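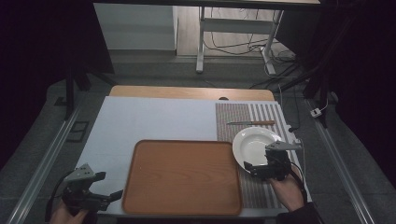

Teaching a robot to set the table, without the robot

An interview with the Pliltis table-setting group

14 November 2020

The group at Pliltis works on a question that sounds small: how can a robot learn to put a plate in its right place? For this they do not use a robot in the first half of the work. A person holds one gripper in each hand, sits at a work table and moves plates, knives and trays. The recordings from these sessions are then used to train the arm. The method has the name Drasano, and the first results were shared inside the institute this fall. I spoke with the member of the group who is responsible for the recordings, and who asked to speak for the group and not under a personal name.

I asked first why they stopped guiding the arm by remote control, as they did before.

"It was slow, and we became tired," was the answer. "With remote control, the person is thinking about the arm. Where is the elbow, will it hit the table. When you hold the gripper in your own hand, you think about the plate. The movement that we record is then closer to the movement we want."

In the old way, the group needed a full day for 100 usable demonstrations. With the hand-held grippers they collected 350 in the same time, with the same two people taking turns. The recordings come from a view at the level of the head and from views on the grippers. The group considers the gripper view the more important one.

"From the head you see the order of things. The tray, the mat, the plate, the knife. But when the fingers come to the rim of a plate, the head view does not tell you much, the hand itself is in the way. The gripper view shows the rim and the finger very near to each other. We trained once with only the head view. The arm went to the correct side of the plate and then closed a little too high, again and again."

I wanted to know why they chose tableware. There are easier objects.

"Yes, boxes are easier, and we did boxes for a long time. A white plate is difficult in a useful way. It is shiny, so the lamp makes a bright spot in it, and the spot moves when the camera moves. At the beginning our model followed the bright spot. It believed this was the edge."

The striped placemat was a similar story. The group first trained on a plain cloth, and the results looked good. When they changed to a mat with stripes, the success fell sharply. The model took the stripes as a help for direction, and when the mat was turned a little, the knife was also placed turned.

"For a week we discussed if we should remove the mat. Then we decided to keep it and turn it by hand between the recordings. People have stripes on their tables. I think this was our best decision in the project, and it cost nothing."
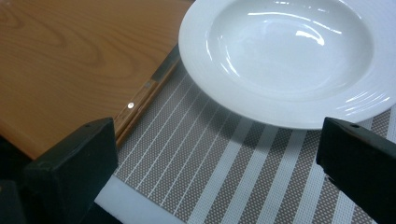
What the numbers say

The training set of Drasano has now 1,000 demonstrations. In the test, the arm must put a plate on the mat and then lay a knife beside it or above it, as the instruction says. The plate is placed correctly in most trials. The knife is much weaker.

"A knife is flat and it lies on a flat thing. If the rim of the plate is over the blade, it becomes a different task, because you have to decide which one to move first. A person does it without thinking. We have only 8 recordings where the person lifted the plate to free the knife, and from 8 the model learned nothing that I can see. So this will be a separate collection in December."

I asked if the difference between a human hand and a robot arm is not a problem for the method. My partner was quiet for a moment before answering.

"It is a problem, and we should say it clearly in the paper. A person can turn the wrist in a way that the arm cannot follow. We have a filter, we call it Ban, which checks every recording against the limits of the arm and throws away the ones it could not repeat. In the first weeks Ban threw away very many, and we were disappointed. Now the people who record know how to move, and it is better. But maybe we also lose some natural movement in this way. I do not have an answer to that."

A second group, at Pliden, will repeat the test with its own table and its own plates. The Pliltis group has sent them the recordings and the filter, but no advice about lighting.

"They asked which lamp we use. We told them to use the lamp they have."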